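4. Get the arm moving in the simulator first

I know, I know, you've got the real thing bolted to a bench and you want to see it wave. Please do this bit first anyway! I skipped it on my first build in the Margate workshop and spent the evening printing a new finger.

4.1 Start the simulator and load the bench file. The first load is slow on my old laptop (around 87 seconds), so put the kettle on.

4.2 Pick the wooden table from the surfaces menu. You can have plain grey if you like, but I find it much easier to judge how the hand is moving when there's some grain under it.

4.3 Add the two timber uprights. They're in the parts folder under Sekitz, which is what Szymon called his frame and the name has stuck. Leave them at the angle they load at, leaning in towards each other at the bottom.

4.4 Send the arm to its start pose with the Home button. It should come down over the table with the hand pointing at the wood and the fingers close together.
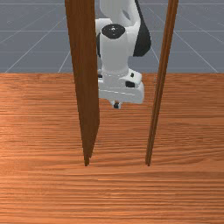 4.5 Set the speed to 4 per cent and jog the wrist down a little at a time. Keep the gripper in the gap between the uprights. If you lose track of it behind the wider one, stop and swing the view round before you carry on (right mouse button and drag).

Caution: the speed box goes back to 100 every time you reload the bench file. Check it every single time, and double check it before you plug in the real arm!

4.6 Open the gripper, close it, then open it again. If it shuts when you press Open, tick Reverse in the hand settings and try again. Mine needed it, Perrine's didn't, and we've got the same kit.

4.7 Save the pose as "start". Lower case, no spaces, or the script in section 5 won't find it.

Note: if the arm droops slowly after you press Home, your holding value is too low. I run mine at 400. Ivars likes his a bit stiffer, but his motors hum and it would drive me up the wall.

4.8 Close the simulator before you switch on the real controller. The two will fight over the port if they're both open.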